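Home Issues Working papers Authors Search

27 December 2019 | By the research group
Filed under: Team sport, Scheduling and fixtures

4. Rest, travel and the away side

4.1 Matches and sources

The sample consists of 303 league handball matches played over 10 seasons between the senior men's sides of Clesmont, Vilard, Suvarna and Pammont. The league has kept the same membership throughout, which removes the usual difficulty of promotion and relegation changing the mix of opponents from one year to the next. Match sheets were taken from the league archive and checked against the clubs' own records wherever both survived. Where the two disagreed on the final score, the signed match sheet was preferred. Where they disagreed on the throw-off time, the club record was preferred, as the printed sheets often give the scheduled time even when play began late.

Of the matches in the sample, 39 were set aside before estimation. Most of these were moved at short notice to a neutral hall, and in such cases the label of home side has no clear meaning. A smaller group lacked a reliable date for the previous match of at least one club, usually a cup tie against opposition outside the league for which no sheet was filed. The results in section 4.3 were also estimated with the second group restored, using the scheduled cup date in place of the missing one. The signs of the coefficients did not change.

Play-off matches are not included. They are arranged on a different pattern from the regular season, with the same two clubs meeting again within a short period, and the effect of rest cannot easily be separated from that of familiarity.

4.2 Variables

The dependent variable is the goal difference from the point of view of the away side. Goal difference is preferred to a simple win or loss measure for two reasons. It makes fuller use of a fairly small sample, and handball scores are high enough for the margin to carry information about the balance of play. It has the drawback that margins late in a settled match may reflect the use of reserve players. A truncated version of the variable was therefore tried as well, and is referred to below as the capped margin.

Rest is measured as the number of full days between the end of a club's previous competitive match and the day of the match in question. It is entered separately for the home side and the away side. An earlier version of this work used only the difference between the two. That form imposes the assumption that one further day of rest is worth the same to a club whether it stays at home or travels, and the assumption is one of the things we wished to test.

Travel is measured by scheduled coach time between the two home halls. Distance by road was considered and rejected. The road between Vilard and Pammont crosses high ground, and the journey takes far longer than its length suggests, while Clesmont and Suvarna are joined by a fast road for almost the whole way. Coach time was taken from the operator's winter timetable in each season. No allowance was made for delays, for which there is no consistent record.

Club strength is handled by a fixed effect for each club in each season. This absorbs changes in squad, coaching staff and budget between seasons, though not changes within a season. Injuries in particular are left in the error term. We looked for a usable record of players missing through injury and found one only for Suvarna.

4.3 Results

Rest for the away side has a positive and fairly stable coefficient. The gain is largest when moving from a very short gap to a moderate one and flattens quickly after that. Clubs returning from the longest gaps, which fall mainly after the winter break, do no better than those with an ordinary period between matches, and in some forms of the model they do slightly worse. A quadratic term captures this shape adequately. A set of separate indicators for each length of gap gives the same picture with wider intervals.

Rest for the home side has a much smaller coefficient, and it cannot be distinguished from zero at conventional levels. The restriction that the two coefficients are equal in size and opposite in sign is rejected. We take this as grounds for keeping the two measures apart in later work, although the home estimate is imprecise and a modest effect cannot be ruled out.

Coach time on its own has little effect once club strength is controlled for. Its interaction with away rest is more informative. A long journey after a short gap is associated with a clear fall in the away side's margin, while a long journey after a normal gap is not. The finding holds for both the full and the capped margin. It is driven to a considerable degree by matches involving Pammont, the most remote of the clubs, and when these are dropped the interaction keeps its sign but loses most of its size. Readers should weigh it accordingly.

Splitting the sample by half of play gives some further detail. The cost of short rest appears mainly after the interval. First-half margins show almost no relation to rest in any form of the model. This is consistent with fatigue that builds up during the match, but it is also consistent with teams on short rest choosing to rotate their squads more heavily in the second half. The match sheets record who was listed and who scored, and they do not record minutes played, so the two explanations cannot be told apart with the material available.

4.4 Checks

Three concerns deserve mention. The first is that the fixture list may not be independent of club strength. Stronger clubs tend to go further in the cup and so have shorter gaps in the league. The club and season effects should remove most of this, but a club that improves during a season would still be both stronger and busier. To examine the point, the model was re-estimated using the gaps implied by the original August fixture list, before any cup draw had been made. The away coefficient becomes somewhat smaller and remains positive.

The second concern is the rule change on passive play. Stricter enforcement raised the number of possessions per match and with it the typical margin. The model was run separately for the seasons before and after the change. The estimates for the later period are larger in absolute terms, in line with the higher scoring, and do not differ once margins are divided by total goals.

The third is the small number of clubs. Standard errors clustered by club are unreliable with so few clusters, and we report instead intervals obtained by permuting the rest values within club and season. These are wider than the ordinary intervals, and the statements about significance in section 4.3 all rest on them.

We also examined whether officials might play some part. Referees are appointed centrally and travel on the same roads as the teams, so a tired away side may meet a tired pair of officials. Suspensions awarded against the away side show no relation to coach time. Seven-metre throws show a weak one, in the away side's favour, which we are inclined to treat as noise.

4.5 Use in fixture planning

The estimates suggest that a league of this kind could reduce the disadvantage borne by remote clubs without adding to the length of the season. The useful step is to avoid pairing the longest journeys with the shortest gaps. In the present calendar such pairings arise mostly from hall bookings at Vilard, where the main court is shared with other sports and evening slots are released late. Exchanging home and away dates between two clubs would remove most of them. The exchange does affect gate income, and no estimate of that effect is attempted in this section. Halls differ in capacity and in the terms on which they are hired, and the accounts needed to compare them were not open to us. 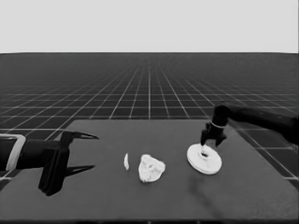
Figure 4. Computer rendering: dark grey tabletop on a gridded floor, black gripper at left.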